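Clerport Public Library
The Library's equipment lending program reopens to all cardholders in February. This thread sets out how the program works, what may be borrowed, and what has changed following last year's review. 1/14

Clerport Public Library
The program began as a shelf of sewing machines at the Batista branch. It now covers household tools, kitchen equipment, musical instruments, and laptop and desktop computers. Each category has its own loan period, listed in the catalog under "Lending of Things." 2/14

Clerport Public Library
Eligibility: any resident aged 18 or older with a card in good standing may borrow. Residents aged 14 to 17 may borrow musical instruments and computers with the signature of a parent or guardian. Forms are available at every service desk and may be returned at any branch. 3/14

Clerport Public Library
Loan periods: tools and kitchen equipment, 10 days. Sewing machines and instruments, one month. Computers, one school term. An item may be renewed once, provided that no other cardholder has placed a hold on it. Renewals can be made by phone, at the desk, or through your online account. 4/14

Clerport Public Library
Fines: the Library no longer charges daily late fees on equipment. A cardholder who keeps an item past its due date will be unable to place new equipment holds until it is returned. Book and media borrowing is not affected. 5/14

Clerport Public Library
Replacement charges still apply to items that are lost or damaged beyond repair. Ordinary wear is expected and is not billed. Please report a fault when you return the item, even a small one. A note on the return slip is enough. 6/14

Clerport Public Library
We received 82 written responses to the review. The most frequent request was for evening pickup. Beginning in February, the Batista and Fendora branches will offer equipment pickup until 8 p.m. on two evenings each week. Branch calendars show which evenings apply. 7/14

Clerport Public Library
The second most frequent request was for clearer instructions. Daiane Moura, Head of Adult Services, has rewritten the guide cards that travel with each item. They are now printed in large type, in English, Spanish and Portuguese. 8/14

Clerport Public Library
"Many borrowers are using a tile cutter or a pressure canner for the first time," Ms. Moura wrote in her report. "The card should answer the question a person has at the kitchen table at nine in the evening, when the desk is closed." 9/14

Clerport Public Library
Donations: we accept hand tools, sewing machines, acoustic instruments, and desktop computers in working order. We cannot accept gasoline-powered equipment, ladders, car seats, or any item subject to a recall. Please call ahead before bringing anything larger than a suitcase. Donors may request a written acknowledgment for tax purposes; the Library does not assign a dollar value to gifts. 10/14

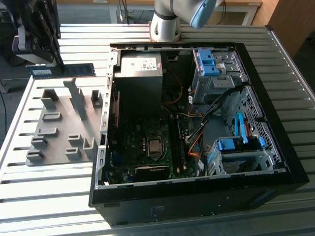

Clerport Public Library
Donations are received at the rear entrance of the Fendora branch between 10 a.m. and 2 p.m. Staff will give you a receipt and ask whether you would like the item back if it cannot be placed in the collection. Items not claimed are passed to the county reuse center. Owners of computers should remove their personal files before making a gift. Printed directions for doing so are available at the reference desk. 11/14

Clerport Public Library
Funding: the program is paid for through the Library's general operating budget and a two-year grant from the Lillumine Fund. The grant covers guide cards, storage shelving and the extended evening hours. It does not pay for staff positions, and it places no conditions on who may borrow. The full agreement may be read at the administration office during business hours. 12/14

Clerport Public Library
Workshops resume with the program. Emerson Camargo will teach basic machine sewing at Batista, and Luana Paiva will lead an introduction to home canning at Fendora. Both are free of charge. Registration is required and opens at 9 a.m. on the first morning of February. Participants in the sewing workshop may bring their own machine or reserve one from the collection. Participants in the canning workshop should wear closed shoes and tie back long hair. 13/14

Clerport Public Library
Questions about the program may be directed to Illia Sirko, Circulation Manager, at any service desk or by message to this account. Messages are answered during open hours. Cardholders who need equipment delivered for reasons of disability or illness should ask for the Homebound Services form, which now includes tools and kitchen items. 14/14

Clerport Public Library
Added in response to several replies: holds placed before the program closed for review have been kept in their original order. You do not need to place them again. If your phone number or email address has changed, please update your account before February so that we can reach you when your item is ready.

Clerport Public Library
Also in response to replies: yes, the cider press is still in the collection. It is kept at Batista, requires two people to lift, and may be reserved up to one season in advance.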